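Last updated: January
Reading time: 2 min

Week 2: corners and small tables

OK, so last Saturday I asked you all to pick the dullest corner of your own place and write down what it needs. Most of you said "a plant" (no!). Start with the wall plates. Find the outlet, find the data ports, and only then decide where the table goes, the way I do with every guest room we plan at Dondilholm. 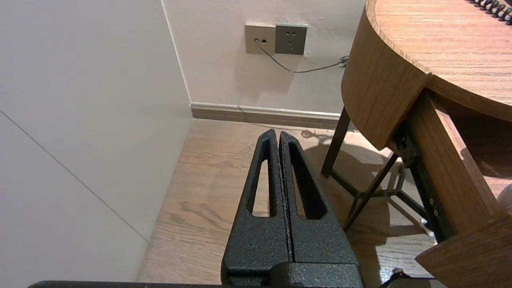

Wall plates side by side, with the thin cable sagging off to the right.

I'd coil any spare cable and get it up off the floor, and I'd do it before the furniture goes in, not after! Then think about what lives on the table. A corded phone wants a top with a bit of a rim, and I really like a round one in a corner, so much kinder to hips and shins.
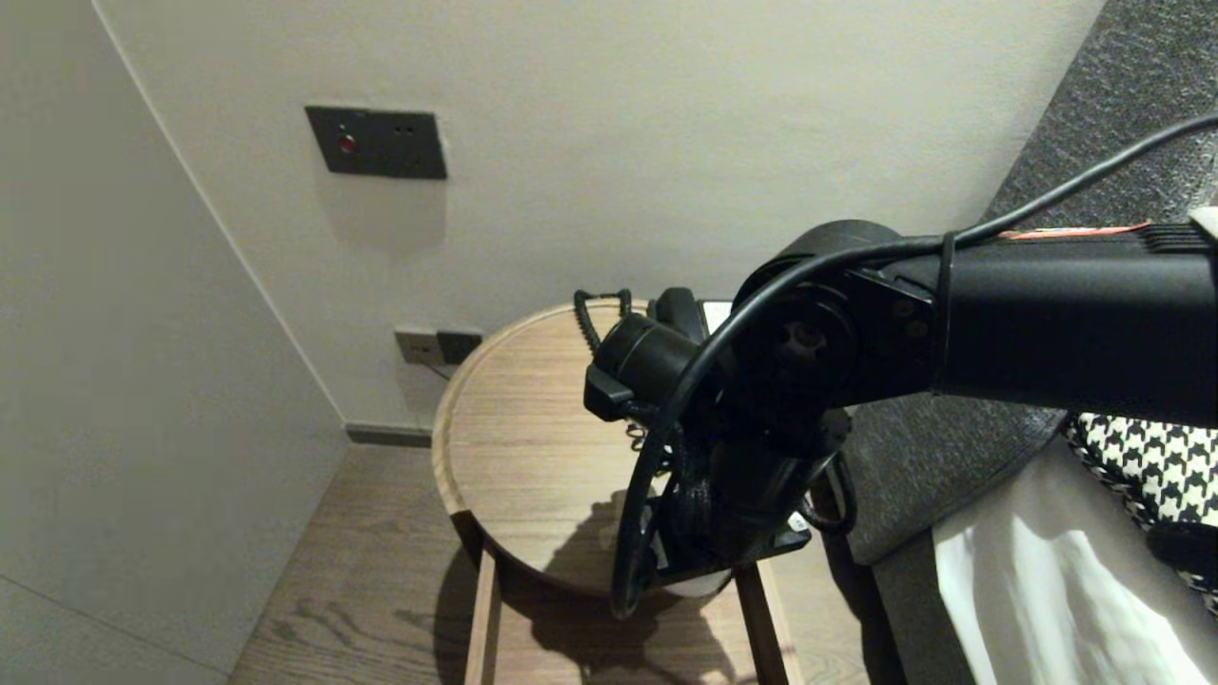 Leave room beside the phone for a notepad too. Sketches to Serpil Toprak by Saturday, please, one page each.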